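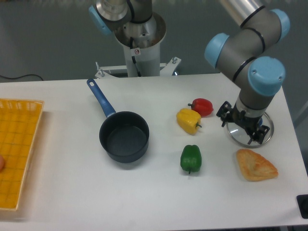
If you have been told to "put some numbers together" for a robot bench and you have no idea where to begin, pull up a chair. We did ours at the Komden food lab in Virkdale last year, made most of the usual mistakes, and I would love to save you a few of them.

Step 1. Write down the jobs before you look at a single arm

Go through your working day and list the things you want picked up, in plain words: a lid by its knob, a pastry, a pepper. Weigh the heaviest and measure the widest part the fingers must close on. Our list ran to 2 pages, and it did more for us than any brochure (we did enjoy the brochures, mind you!).

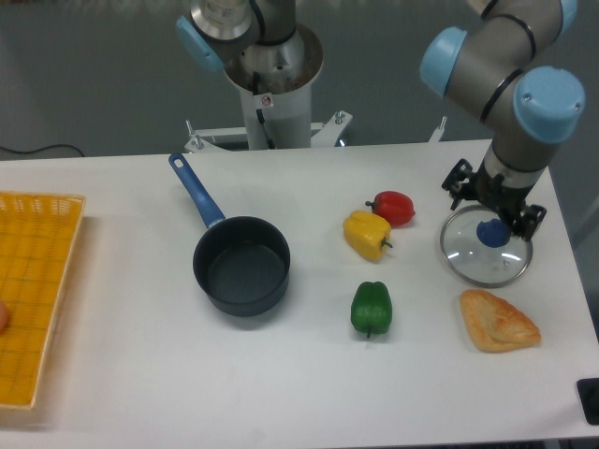

Holding a glass lid by the knob, with the saucepan and peppers close by.

Step 2. Budget for everything that isn't the arm

Arms get all the attention, and then the bench, the brackets, the cabling and the spare fingers turn up as separate lines on the quote. We set aside £3,000 for these and spent nearly all of it. Ask for the mounting bracket by name, and check that your table can be bolted through at the back edge. Escobedo, who fitted ours, wanted a drawing of the tabletop before they would give a price, so have one ready.

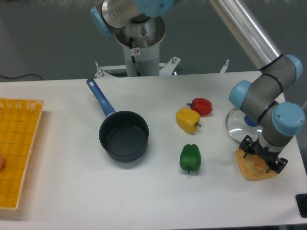

Gripper fingers down at the flatbread, lid just behind.

Step 3. Price the props too

Toy vegetables, a couple of pans, a tray or basket – small change, but do put them in. Buy two of anything you're fond of. Our props came to £131 all told, and a good 75 of that went on pans, as I am fussy about handles.

Step 4. Ask for a trial with your own things

Pack a box and take it along to the supplier. Hetholm let us have a whole afternoon, and we went home with a much shorter shortlist. Try flat things as well as tall ones, and try them with other items left nearby, as they would be on an ordinary day.

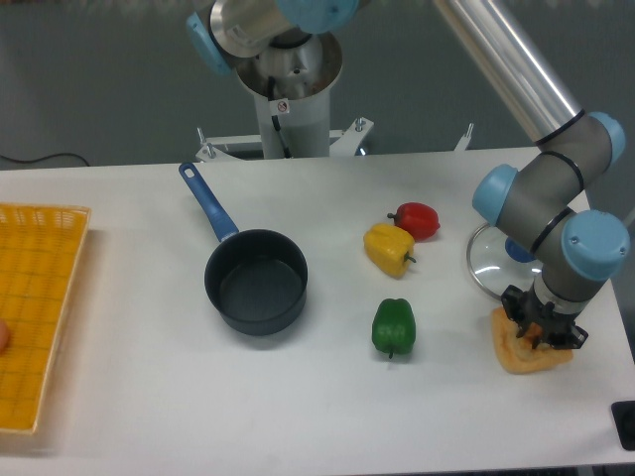 Black gripper lowered onto the bread, peppers alongside.

Step 5. Leave time as well as money

Our order went in during June and I had cheerfully promised everyone a working bench by the end of the month. Please don't do that. Add training days, delivery and one slow week for the paperwork, then send the whole plan to whoever signs things off.

Updated 30th October

14 shares | 6 comments

We use cookies to keep this site running. Accept | Manage settings

© Komden, Virkdale | Contact us | Back to top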